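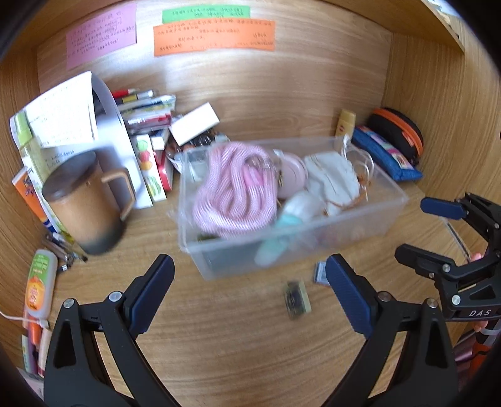

What goes back first when you reset a cubby? The big things that stand up by themselves, then the box, then whatever is still lying on the shelf floor.

I get asked that one every term, usually by someone who started with the tiny stuff and is now holding six tiny things with nowhere to put them. So let's start there this time.

## Session 7: Small Shared Storage

These are my notes for the cubby session of the home and workplace organizing course. If you missed it, read this and then do the practice at the end. Otis Sorensen has the spare handouts if your copy went the way of mine (coffee, all over page two).

We did drawers last time, and I told you drawers are forgiving. You shut them! A cubby is open at the front, so everybody who walks by sees what you did. It's also deep compared to how wide it is, and the back wall turns into a kind of graveyard for anything short.

### Back, middle, front

I split a cubby into three strips, and I'd like you to use the same words so we can talk to each other during practice.

**Back wall.** Tall or flat-sided things you can recognize from their tops. Bottles are good here. A sunscreen-sized bottle behind a clear box is fine, you'll still spot the cap. Pencil cases can stand on their long edge against the wall, and a round zippered case (the headphone kind) will lean in a corner quite happily if something is next to it to stop it rolling.

**Middle.** One box. I really do mean one, and I like it clear. Khải La argued for fabric bins in class and made a decent case, they're quieter and they look nicer from across a room. But you can't see into them, and by March you've forgotten what's in there. We agreed to disagree.

**Front.** Whatever gets picked up daily. A mug with a lid goes front and to one side, handle toward the opening, so your hand isn't traveling over everything else to reach it. Please don't put a mug *in* the box. I've cleaned that up and I don't want to do it again.

### Cords, braids and anything that loops

Cords are where most clear boxes go wrong. A braided cable wound into loose loops takes up half a box, and then every strap and thin wire near it climbs in and joins the party.

What I want you to try:

- Coil it over your open hand, not around your elbow. Elbow coils are huge.
- Close the coil with a soft tie.
- Set it down flat at one end, and leave the other end for solid things like a hand fan or a glasses case.
- Masks and cloths get folded, with their strings tucked *inside* the fold. Loose strings will hook onto anything.
- Thin wires get a small pouch. If there's no pouch, an envelope works, I've used one for years.

Long skinny items go in last, on the diagonal if they won't fit straight. Walter Huanca asked if the diagonal counts as cheating. I say it's fine for one item. With two you've made a little fence and everything behind it is trapped.

### The very small flat stuff

Memory cards, little circuit boards, SIM trays, spare keys. These lie flat on the shelf floor, and on light wood a gray card is surprisingly easy to look straight past. They also slide under the box the moment you push it back.

My rule is that nothing smaller than a matchbox lives directly on the shelf. It gets a tin, a coin purse, a labeled zip bag, I don't care which. And pick them up by the edges, boards especially, since your fingers are greasier than you think (mine are, anyway).

Back in 2019 I reset a wall of cubbies at the Zarkdale studio, 30 of them, and the single thing people came asking me for afterward was memory cards. Two had gone down the gap behind the unit. I was on the floor with a flashlight and a ruler until nearly eight in the evening, so yes, I have feelings about this.

### Who decides what stays?

Ingrid Ridgeway brought this up and we ran out of time. If the cubby belongs to someone else, you don't throw out and you don't merge. You group, you stand things up, and anything you can't name goes at the front where its owner will see it. Ask later. A thing that looks like junk to you may be half of something they need.

### Practice before next time

1. Choose one cubby or open shelf, yours or borrowed with permission.
2. Take everything out and wipe the floor of it, corners too.
3. Put it back in the order from the top of these notes.
4. Live with it for a few days, then write me up to 200 words on what crept back and where.

Arlo Holloway is collecting the write-ups. Bring one tangled cord to the next session, the worse the better, and a couple of soft ties if you have them.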